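3.2 How people talk about laying the table

I should say at the start that I never meant to write a section on cutlery. The interviews in Nutbridge were supposed to be about shared meals in general (who cooks, who gets called first, who is allowed to start early), but people kept drifting back to the table itself, and after a while I gave up steering them! We had 177 households in the end, and the word that came up again and again was "proper". A proper tea. A proper place. Ask what makes it proper and you get a long pause, then something about forks.
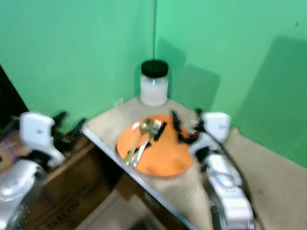 Figure 6. Cutlery resting on an orange plate, on a corner table.

What struck me was how differently the word was used in the two halves of the sample. In the Rana flats, where kitchens are small and most people eat in shifts, "proper" mostly meant that everyone had something to eat with and somewhere to put it down. Matching didn't come into it. In the Sadel terraces it was far more about order, and I heard up to seven separate rules in one sitting, some of them flatly at odds with each other – bowls on plates, never bowls on plates, mugs only at breakfast. I coded all of these in Vimo under "placing", which I now think was too broad, and I split it later into placing and pairing (see 3.4).

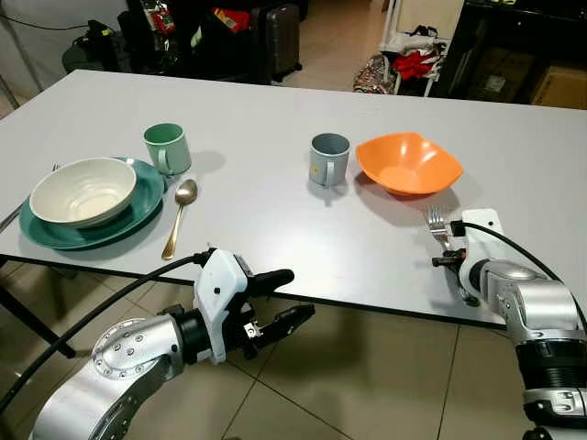
Figure 7. A bowl set on a green plate, with a mug behind.

Pairing turned out to be the more useful of the two. People who were quite relaxed about where things went could be surprisingly firm about what belonged with what, and soup was the worst for this. I'd expected age to explain most of it, and it does explain a bit, but whether someone had grown up eating at a table at all was the stronger link. I come back to that in section 4, along with the households who said they had no rules and then listed six.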